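홈 > 작업실 설비 > 작업대·상판 > Rirano 913 상판

Rirano 913 무광 작업대 상판

Rirano 913은 조립, 검수, 소형 부품 분류 작업에 쓰는 교체형 상판이다. 기존 프레임 위에 얹어 하부에서 볼트로 고정하며, 상면에는 체결부가 노출되지 않는다. 색상은 밝은 회백색 한 가지이고 표면은 저광택 무광으로 마감된다. 천장 조명 아래에서 반사가 적어 어두운 색 부품의 윤곽을 구분하기 쉽다.

모서리는 작업자 쪽 변만 둥글게 가공하고 나머지 세 변은 직각으로 둔다. 상판 두 장을 나란히 붙일 때는 직각 변끼리 맞대고, 이음부는 하부 연결판으로 조인다. 연결판은 별도 품목이다. 이음부 위로는 회전 트레이나 받침이 있는 기구를 올리지 않는 것이 좋다. 단차가 조금만 생겨도 바닥 링이 흔들린다.

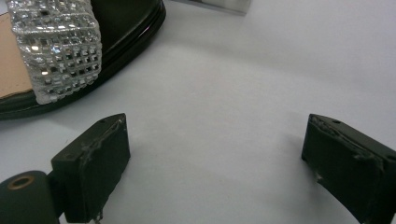

무광면은 유광면에 비해 미세한 얼룩과 먼지가 늦게 눈에 띈다. 검수용으로 쓰는 경우 작업 시작 전에 마른 극세사 천으로 한 방향으로 닦는다. 접착제 잔여물은 굳기 전에 제거하고, 굳은 뒤에는 플라스틱 스크레이퍼를 눕혀서 밀어낸다. 금속 날, 연마 패드, 아세톤은 사용하지 않는다. 아세톤이 닿은 자리는 광택이 달라지며 복원되지 않는다.

기본 규격
형식: 교체형 단판
표면: 무광, 밝은 회백색
깊이: 600mm
폭: 1200mm / 1500mm
균등 분포 하중: 200kg 이하
고정: 하부 볼트 체결
부속: 고정 볼트, 와셔, 하부 완충 패드

하중 값은 네 변이 모두 프레임에 지지된 상태를 기준으로 한다. 한 변이라도 돌출되게 설치하면 이 값을 적용할 수 없다. 바이스처럼 한 점에 힘이 집중되는 장비는 보강판을 대고 설치한다. 보강판은 Kuzmenko 프레임용과 일반 프레임용의 구멍 간격이 다르므로 주문할 때 프레임 종류를 함께 적는다.

정전기 방지 사양은 이 품번에 포함되지 않는다. 전자 기판을 다루는 자리에는 접지 단자가 있는 363 상판을 선택한다. 두 품번의 외형 치수와 볼트 위치는 같고 프레임은 그대로 쓸 수 있다.

재단 주문은 폭 방향만 가능하다. 재단면은 공장에서 마감 처리한 뒤 출고하며, 재단한 제품은 교환 대상에서 제외된다. 설치 도면과 재단 관련 문의는 기술 담당 Georges Nimri 앞으로 보낸다.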